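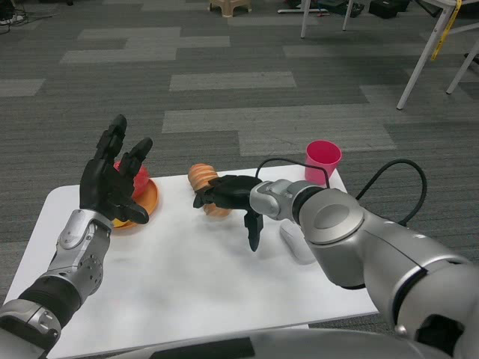

The Prosberg with a different hand on each arm, at the table we used for the trial.

16 April entries on this blog are usually given over to the spring book list. This year the list will have to wait, as several readers have asked for my view of the Prosberg two-armed unit, which our workshop in Leltstead has had on hire from Lodhi. The hire period was three weeks and ended on Friday. What follows is a personal account and should not be read as the view of my employer.

The unit is offered in three forms: with a pair of two-finger grippers, with a pair of five-fingered hands, or with one of each. We chose the last. My colleague Cuiping Wan was of the opinion that a mixed pair would settle an argument we have been having since the winter, namely whether a hand shaped like a human one is worth the extra hire charge for plain table work. The five-fingered hand was fitted on the left and the gripper on the right. Lodhi will fit them the other way round on request, but the request must be made before delivery.

Delivery and setting up

The unit arrived in two crates. The supplier's engineer, Shaohua Xu, stayed until the middle of the afternoon and left us with the arms moving freely and a printed guide of good quality. The guide is clear on daily use and rather thin on faults. The index refers to a section on cable care that does not appear in our copy, and I have written to Lodhi on the point.

Cable care deserves its section. The cable on the right arm rises in a wide loop over the arm and away towards the back of the table, and anything tall placed on that side has to be set with the loop in mind. We moved the pink cup several times in the first week before we found a position that suited us. A clip further along the arm would be a welcome addition, and I understand that one is sold separately by Sondau, although I have not tried it.

In use

Our trials were done with ordinary small things and toy food on a white table. The left hand was given the orange plate and the red piece on it. The right was given the ribbed orange toy, which stands near the middle of the table and which proved a fair test of the gripper, its sides being far from flat.

I found the gripper the easier of the two to live with. It closes squarely, it opens promptly, and a new member of staff can be taught to guide it in a morning. On the ribbed toy it did best when brought in slowly with one finger level. When hurried, it tended to push the toy over.

The five-fingered hand is a more demanding piece of equipment. It takes round objects well and is pleasant to watch, but the thumb needs to be set afresh at the start of each day, and we lost time to this on every day but one. Cuiping Wan remains in favour of it. Her argument is that the gripper had reached the limit of what it could do by the second week, while the hand was still improving as we learned its ways. I record her opinion with respect and do not share it.

The computer mouse was beyond both of them for the most part. It is low and smooth, and it slid away from the gripper more often than it was lifted.

Noise was modest. The fan in the body can be heard in a quiet room, though it did not trouble those working at the next table.

Cost and service

The hire charge for the mixed pair was 728 pounds a week, with delivery included and insurance extra. The same unit with two grippers is cheaper, and that is the form I would recommend to a small workshop with simple lifting and placing to do. Those who intend to work with round or soft things may wish to take the mixed pair for a short period first - the minimum hire is one week.

We telephoned the support line 4 times. Three of the calls were answered the same day. The fourth, which concerned the thumb, was passed between two departments and came back to us after the weekend with a correct answer.

Lodhi has asked whether we wish to take the unit again in the autumn. A decision is expected once the budget is known, and I will add a note to this entry when it has been made. The book list will be published next week.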